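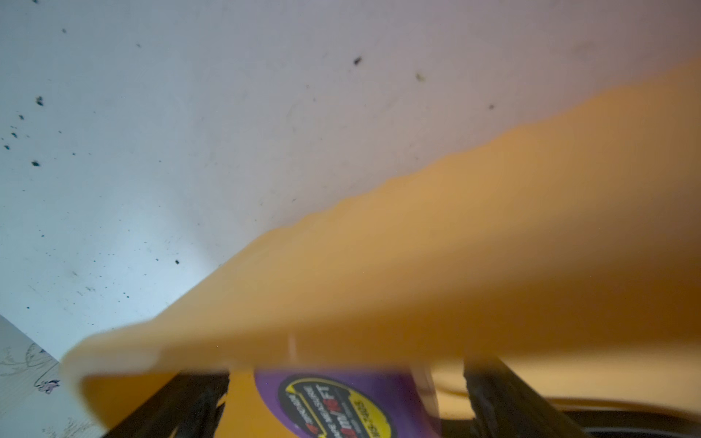

I am trying to get a usable "object is still in the gripper" signal out of a wrist camera, and my current method fails on anything that sits close to the lens. The pipeline is simple: crop a fixed region between the two fingers, compute a sharpness score and a feature embedding, compare both against a reference taken right after the grasp closes, and raise a slip flag if either drifts past a threshold. With blocks and small boxes it works. With the tape measure it does not, as most of the right half of the view is a blurred orange-yellow mass right up against the camera, and the only sharp texture I get is the badge on the purple label between the fingers.

Details, in case they matter. Two-finger parallel gripper, fixed-focus color camera on the wrist, no depth, no force sensing beyond motor current. The controller is a Tirnus box running the vendor firmware, and I talk to it from my own Python node. Control loop is at 400 Hz, camera frames arrive at a much lower rate and with variable delay. Auto exposure is on. I log everything and replay it offline.

The flag fires during the lift on many grasps that I have checked by hand and found to be fine. Out of 355 logged lifts, 187 raised it. I tried raising the threshold, and then it misses real slips. I tried a larger crop, and the blurred region dominates the embedding, so the score hardly moves for anything.

What I want to know:
Is there a better signal than whole-crop similarity when a large part of the crop is out of focus?
Should I be segmenting the object first?
Is motor current any use for this, or is it too noisy at low grip force?

Lautaro Retamal
asked 2020-08-15

Celeste Urrutia

Whole-crop similarity is the wrong measurement. It mixes three things: motion of the object relative to the fingers, motion of the background relative to the camera, and exposure changes. Only the first is slip. During a lift the other two change on every frame, which probably accounts for most of your false flags.

The fingers are fixed to the same body as the camera, so apart from opening and closing they do not move in the view. Use them as the reference frame. Then track the object against them:

1. Mask the fingers. Render the mask from the gripper width reading if you have a model, or record the fingers at a few widths against a plain surface and interpolate.
2. Build a background mask. Take two frames from the start of the lift, while the arm is moving and the grasp is known to be good. Pixels with large flow in both are background. Drop them.
3. In what is left, compute a local focus measure per tile (variance of the Laplacian is enough) and discard tiles below a floor. This removes your orange region.
4. Detect corners in the surviving tiles. Printed labels are good for this. You will get most of them on the badge, and that is fine.
5. Fit a 2D similarity transform from reference to current frame with RANSAC. Translation and rotation of that fit are your slip estimate, in pixels.

Two warnings. If fewer than six or so inliers remain, report "unknown" and not "slipped". Your present design has no way of saying it does not know, and the planner above it should handle that state separately. Also, white surfaces with dust or scuffs give surprisingly strong corners. The specks on the left of your picture will be picked up by any detector you choose, and they are attached to the table. If step 2 is skipped, RANSAC can lock onto them and report a large slip as soon as the arm moves.

You do not need full segmentation. A learned mask would help with untextured objects, but then you have no corners to track inside it and you are back to comparing outlines.

Lock the exposure. Set it once before the approach and leave it until release.

Fermín Palma

Had the same with a Womov gripper. Turned exposure to manual and smoothed the score over a few frames. Went away mostly. You could also just mount the camera further back.

Ilona Somogyi

Agree with Celeste on the geometry. Adding something on motor current and on timing.

Current alone will not detect slow slip with two hard fingers. Once the jaws stall, the current is set by the controller and says very little about the contact. What it does show is loss of the object: jaw width keeps decreasing after the stall point, and current drops and then rises again at the closed limit. So use width as a hard check that runs at the control rate, and vision as a soft check that runs at the frame rate. If width falls by more than your backlash, stop the arm without waiting for an image.

On timing, check that your reference frame was taken after the jaws stalled. With variable delay, the first frame to arrive after the "closed" event may have been exposed before it. In that case the object shifts between reference and second frame on a perfectly good grasp. I would guess this explains a fair share of the 187. Stamp frames at exposure if the driver allows it. If it does not, measure the delay with a blinking LED and wait out the worst case before storing the reference.

You should also let the object settle. A rounded housing can roll a little between flat fingers as its weight comes off the table. That is real motion but it is not failure. I take a second reference a short distance into the lift and compare against that one from then on, while keeping the first for the log.

For thresholds, do not tune on the same replay set you report on. Split by object and not by trial, otherwise the tape measure appears on both sides and the number looks better than it is.

Lautaro Retamal

Thanks. The timing point was correct: the node stamps frames on arrival, and the reference was being stored immediately on the closed event. I moved it to after the stall plus a fixed wait and locked the exposure. Reworking the tracker now with the finger mask and the focus floor. The "unknown" state needs a change in the planner interface, so that part will take longer.

Celeste Urrutia

For the planner, treat unknown as "continue at reduced speed, retry the estimate at the next pause". If it is still unknown at the place pose, check the jaw width and decide from that.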